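Clovedine トップ > 製品 > 点検・検品 > Nollumus

Nollumus 小型家電点検アーム
プラグを抜き差しする仕事を、そろそろ人の指から離したい職場へ

製品概要

返品センターや修理受付、レンタル品の戻り検品には、求人票にあまり書かれない作業があります。箱から出し、コードをほどき、電源タップに挿し、スイッチを入れ、動くのを見て、切り、抜き、コードを束ねて、箱へ戻す。求人票では「簡単な動作確認」の一行で済んでいるはずです。簡単なのは一台目だけです。

Nollumusは、この一行を引き受けるための卓上型ロボットアームです。黒い2本指のグリッパーと手首の小型カメラで品物の姿勢を読み、コードをたどり、プラグをつまみます。速さは熟練者に及びません。カタログにこう書くと営業部が悲しそうな顔をしますが、導入先で初日に必ず気づかれることなので、先に書いておきます。代わりに、昼食後も夕方も同じ速さです。

対象となる作業

・小型家電の通電確認(扇風機、卓上ライト、加湿器など)
・ACアダプターと本体の組み合わせ確認
・プラグの抜き差し、スイッチの入り切り
・コードの仕分けと簡単な寄せ作業
・外観の記録

対象とならない作業

・刃物、ガラス製品、液体の入った機器の取り扱い
・三相電源につなぐ機器
・お客様の手書きメモの解読(当社でも読めません)

散らかった台のままで動きます

展示会のロボットは、だいたい何もない白い台の上で、あらかじめ向きをそろえた部品をつまんでいます。気持ちのよい眺めです。ただ、あのような台を実際の返品センターで見た記憶が、当社の設置担当にはありません。

戻ってくる品物は、同じ「扇風機」という品目でも大きさも色も電源もばらばらです。USB口のあるアダプターにつながった小さな機種の隣に、白いコードを長々と引きずった大きな機種が並びます。どのコードがどの本体のものかを見分ける、あの地味な数秒が、一日分積もるとなかなかの時間になります。Nollumusは本体側の根元からコードをたどり、途中で見失ったときは素直に止まって人を呼びます。見当をつけて引っぱることはしません。新人研修で最初に教えることと同じです。

台の柄も問いません。石目模様でも木目でも、前の部署から譲り受けた得体の知れない天板でも、初回の校正で覚えさせれば作業に入れます。

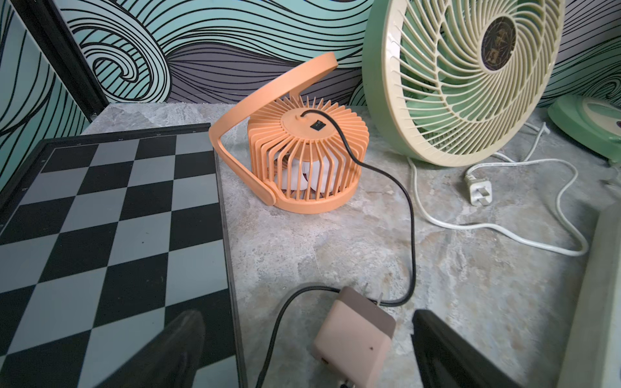
設置前に職場で用意するものは何ですか。
水平な作業台、接地付きの電源、有線のネットワーク口の三点です。固定金具と校正用の板は本体に同梱しています。

人の仕事はどう変わるか

製品ページのこのあたりには、通常「従業員の皆様はより創造的な業務に集中できます」と書くことになっています。当社も以前は書いていました。導入先のBenavides返品センターで主任を務めるIngrid Greenbergさんから「うちの創造的な業務とは、具体的にどれのことですか」と問い合わせをいただき、九月の改訂で削除しました。

代わりに、Benavidesで実際に変わったことを挙げます。

まず、しゃがむ回数が減りました。同センターでは長年、電源タップを床に置いていました。作業台に載せるとコードが邪魔になるという、もっともな理由からです。アームは床のタップにも届く位置に取り付けられるため、人が膝をついて差込口をのぞき込む場面は、差し戻し品の確認のときくらいになっています。膝当ての備品購入申請は、いったん取り下げられたそうです。

次に、判断の仕事が濃くなりました。アームは動くものを「動く」と記録し、迷うものを人に回します。つまり人の手元には、迷うものばかりが来ます。ある月の集計では、投入した3,865点のうち432点が差し戻しの棚に載りました。残りはアームだけで記録まで終わっています。数字としては立派ですが、差し戻しの棚の前に座る側から見ると、厄介な品ばかりを選りすぐって運ばれてくる感覚に近いものがあります。異音がする気がする扇風機、押しても戻らないスイッチ、別の機種のアダプターが入っていた箱。楽な品で一息つくことができなくなった、という声は導入先から繰り返し届いています。

このため当社では、差し戻し棚の担当を一人に固定しない運用をお勧めしています。Benavidesでは午前と午後で交代し、交代の時刻を画面に大きく出すようにしました。最初の設定では小さすぎて誰も気づかず、一人が夕方まで座り続けたことがあります。文字の大きさは設定画面の「表示」から変えられます。

三つめは、待ち方です。アームの作業は見ていると妙に目が離せません。プラグの手前で指がいったん止まり、向きを直し、もう一度寄っていく。導入直後はほぼ全員が手を止めて見守ります。稟議書の効果試算に「見物」の欄を設けておくと、後の説明が楽になります。

現場からの声

「最初は心の中で応援していました。今は腹を立てています。同僚として扱うようになったということだと思います」
Marisol Boateng(Benavides返品センター、点検担当)

「コードを束ねるのは私のほうがうまいです。そこは譲っていません」
Gus Kowalczyk(同、梱包担当)

「夜の分を朝に見ると、止まった理由が一行ずつ残っています。前の担当者のメモより読みやすいのは、少し複雑な気持ちです」
Wanda Mbeki(Sutusレンタル、設備係)

なお、Kowalczykさんの発言は事実です。コードの結束について、Nollumusは寄せるところまでを行い、束ねて留める作業は人にお願いしています。次の版で対応するかどうかは、社内でも意見が割れています。

電源タップとの付き合い方

個別スイッチ付きの電源タップは、人には親切で、機械にはやや意地の悪い道具です。差込口の横にスイッチがあり、隣の口にはすでに別のプラグが挿さっていて、そのコードが上を横切ります。二つのプラグがどちらも白ければ、取り違えの条件はほぼそろったことになります。

Sutusレンタルでは、差込口のまわりを色で分ける方法を採りました。青緑の口と桃色の口、というように色のラベルを貼り、作業指示の側でも色の名前で呼びます。アームのためというより、指示を書く人のための工夫でした。「上から二番目」は、タップの向きを変えた途端に別の口になります。「桃色」は向きを変えても桃色のままです。設備係のMbekiさんによれば、この変更以降、人どうしの言い間違いのほうが目に見えて減ったそうです。

指はプラグの両側からはさみます。コードをつかんで引くことはありません。点検担当者の多くが一度は注意され、忙しい日には一度ならずやってしまうあの抜き方を、Nollumusは覚える機会がないまま働いています。

横切るコードがあるときは、指を入れる向きを変えて近づきます。どの向きでも触れてしまう場合は停止し、画面に「コードを少しどけてください」と表示します。文面は導入先で書き換えられます。Sutusでは試験中に丁寧すぎるという意見が出て、現在は「コード」の三文字です。

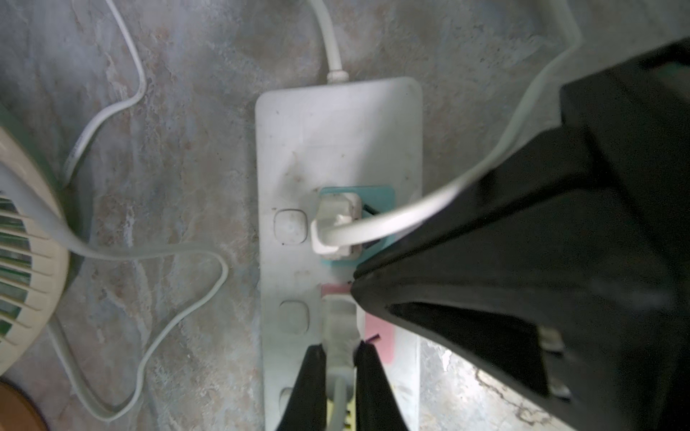
作業の途中で非常停止を押した場合、再開はどこからになりますか。
停止した品物の最初の手順からになります。それまでに完了した品物の記録は残り、やり直しの対象にはなりません。

指先と消耗品

グリッパーの指は左右一組で交換します。工具は付属の六角レンチだけで足ります。当社の耐久試験では、一組の指で900回を超える挿抜を行い、つかみ直しの増え方を調べました。交換の目安は導入先の品物によって変わるため、日数では示していません。画面に「つかみ直しが増えています」と出たら替えどきです。出る前に替えたい方のために、予備を一組同梱しています。引き出しの奥にしまう方が多いのですが、どの引き出しかを貼り紙にしておくことを強くお勧めします。

タップやプラグの汚れは、乾いた布で拭ける範囲で拭いてください。うっすらした手垢や小さなごみ程度であれば認識に支障はありません。とはいえ、カメラの記録映像には汚れもきちんと映ります。導入後に掃除の頻度が上がる職場が多いのは、おそらくそのせいです。

安全について

動作中に人の手が作業範囲に入ると、アームは減速し、さらに近づくと停止します。停止は静かです。警告音も選べますが、Benavidesでは初日の午前のうちに切られました。

通電中の機器には回転するものや熱を持つものが含まれます。停止したのはアームだけで、点検中の機器はまだ動いている場合があります。機器の側も同時に切りたい場合は、別売の連動リレーをお使いください。設置時の安全講習で、担当者が必ず一度はこの話をします。聞き流されやすい箇所なので、講習の終わりにもう一度します。

非常停止ボタンは二か所に付けられます。片方は必ず、座ったまま手が届く場所に置いてください。

導入の流れ

最初に、現場を見せていただきます。片づけないでください。お客様のご厚意で前日に大掃除が行われ、翌週に伺うと別の職場になっていたことがあります。当社が見たいのは、忙しい日の午後三時の作業台です。

続いて、代表的な品物をお借りして試験を行います。お借りする品物は、よく出るものと、いちばん嫌われているものを混ぜてお選びください。後者は点検担当の方に聞けばすぐに決まります。

設置後はしばらく、人とアームで同じ品物を二重に点検します。手間は一時的に増えます。この期間を省きたいというご相談は管理部門の方から、延ばしたいというご相談は現場の方からいただきます。当社は、たいてい現場の側につきます。

配置換えや人員計画については、当社から提案することはありません。ただ、導入の目的を点検担当の方にいつ話すかは、契約前に決めておいてください。箱が届いた日に初めて知らされた職場では、設置担当がたいへん気まずい思いをします。コーヒーも出ません。

構成

標準セット
アーム本体、2本指グリッパー、手首カメラ、制御箱、操作画面、固定金具、校正板、交換用指一組、六角レンチ

別売
連動リレー、床置きタップ用の取り付け腕、追加の非常停止ボタン、差込口用色ラベル

色ラベルは市販のもので代用できます。当社のものは少し高く、少し剥がれにくい、という程度の違いです。

記録データの扱い

点検の映像と結果は、標準の設定では導入先の制御箱の中だけに保存されます。当社が拝見するのは、故障調査のためにお客様が送信ボタンを押した分に限ります。

作業者の手や腕が映り込むことがあります。個人の作業速度を測る機能はありません。付けてほしいというご要望は時々あり、そのたびにお断りしています。お断りの文面は、製品企画のDolores Haverfordが書いたものを使っています。やや長文です。

お見積もり・見学

価格は取り付け位置と別売品の構成で変わるため、個別にお見積もりします。見学はClovedineの試験室のほか、Sutusレンタルのご厚意により同社の設備室でも受け付けています。設備室の見学は午前中に限ります。アームの前に椅子を置いていますが、長く座りすぎる方が多いため、係の者が途中で声をおかけします。

お問い合わせの際は、点検している品物の種類と、今いちばん面倒な手順をひとつお書き添えください。複数ある場合は、腹の立つ順でかまいません。

関連ページ
Nollumus 取扱説明書
設置前の確認表
差し戻し棚の運用例
交換用指の注文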